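3.2 Small things left on beds

Beds turned out to be the richest surface in our household survey! Of the 278 items logged, 28 lay on a bedspread or a patterned cloth, and they were wonderfully mixed – sports gear, trimmings, odd bits of craft supply (Figure 2).
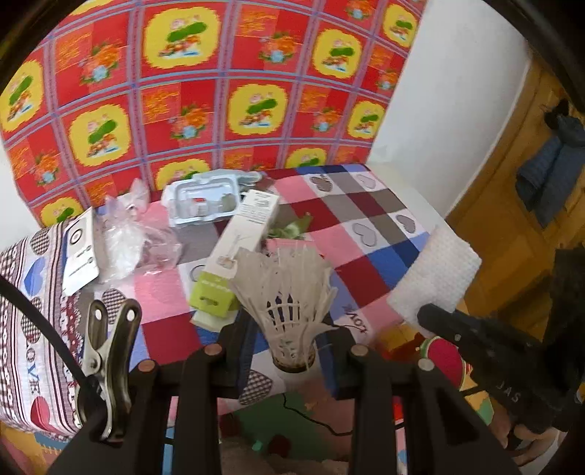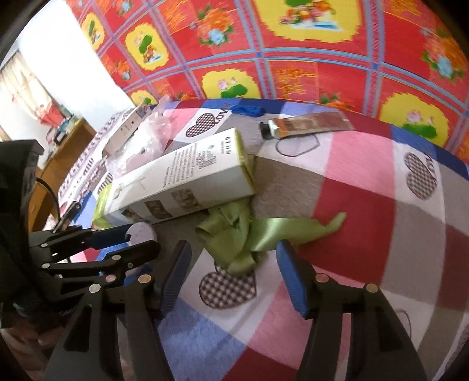

Figure 2. A worn shuttlecock (first) and a green satin ribbon (second), both with patchwork-patterned cloth.

Thongsuk sorted these by likely next use, and 21 went straight into the "keep" group.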